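Library > Machines at Work > Part Two > Chapter 4

Reading time: 16 minutes

Chapter 4
Can a Machine Do the Chores Yet?

Think about the last time you put away groceries. You probably talked to someone while you did it, or listened to music, or worried about something else entirely. Your hands found the shelf, turned the jar so it would fit, and eased the eggs into a gap that was barely wide enough. If anyone had asked you afterward how you did it, you would have had very little to say.

That silence is where this chapter begins. The jobs we find hardest to describe are very often the ones machines find hardest to do. A computer could play strong chess decades before any robot could be trusted to clear the board and put the pieces back in the box. Researchers have known about this gap for a long time, and closing it is one of the most exciting problems in engineering today. You are reading about it at a wonderful moment, when a fair amount works, a lot doesn't, and the line between the two moves every year.

In Chapter 3 we looked at robots on assembly lines. Those machines are fast and tireless, and they are helped enormously by the room they live in. Every part arrives at the same spot, facing the same way. The floor is flat, the lights never change, and people are usually kept on the other side of a fence. Take one of those arms, bolt it down next to a kitchen sink, and most of what made it look clever is gone. The mug is on the left today. Tomorrow it will be on the right, upside down, with a spoon in it.

We will use the word chore for any everyday physical task that has a clear purpose but no fixed layout. Wiping a table is a chore. So is sweeping metal shavings off a workbench, sorting returned screws into bins, or folding a towel. Notice that the list mixes the home and the shop floor. To a robot the two have a great deal in common, and the shop chores that people still do by hand tend to be the ones that look most like housework.

4.1 What makes a chore hard?

Start with seeing. A robot has to work out which things are in front of it, where each one begins and ends, and which surfaces can be touched. Clutter makes this much worse. One object hides part of another, a shiny pan throws back the light, and a wire rack lets the counter show through its gaps, so that the robot may have trouble deciding whether it is looking at a thing or at the space behind it.

Next comes grasping. You hold a raw egg, a hammer, and a wet bar of soap in quite different ways, and you adjust in a fraction of a second when something slips. Simple robot hands have two flat jaws, which are sturdy and easy to control. Hands with several fingers can wrap around odd shapes, but every added joint is one more thing that must be told where to go. A round vegetable that rolls when nudged is a serious test for either kind.

Then there is order. A chore is a chain of small actions, and a mistake early on spoils everything after it. Suppose each step in a chain goes right nine times out of ten. That sounds pretty good! But string 4 such steps together and the whole chore succeeds only about two times in three. This bit of arithmetic will come back again and again in the chapter, so it is worth working through on paper now.

Since real trials are slow and break dishes, much of the practice happens inside a computer. The robot, the counter, and everything on it are modeled, and the program can try the same reach again and again without anyone having to pick a can up off the floor. In the kitchen shown, two arms share a marble counter, and one of them has hold of something orange and long, much like a carrot, over a cutting board.

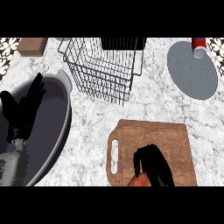
4.2 Two projects, two bets

Teams disagree about how to get from practice to a working helper, and the disagreement is a healthy one. We will follow two projects through the rest of this chapter.

The first, Grenus, bets on variety. Its builders collected 51 household tasks and shuffled the objects, the lighting, and the starting positions in every one. The robot never sees the same kitchen twice. Their hope is that a machine raised on constant change will stay calm in a home it has never visited. Early results were encouraging for picking up and putting down, and poor for anything involving cloth.

The second project, Wetum, bets on depth. It chose 3 chores from a repair shop and stayed with them for more than 200 days of testing: emptying a parts tray, wiping down a bench, and hanging tools on a pegboard. By August the arm could hang a wrench on almost any free hook. It still could not manage a coiled extension cord, and the team's notes on that cord make delightful reading. You will find a few pages of them in Section 4.5.

As you read, keep a notebook page with two columns. In one, write down chores you think a machine could do in your home right now with nobody watching. In the other, list those you would not hand over. Beside each entry, note whether the trouble lies in seeing, grasping, or order. Most students move several entries before they reach the end of the chapter, and they move them in both directions.

4.3 When is a chore "done"?

Before we can say whether a robot has cleaned a table, we need to agree on what a clean table is.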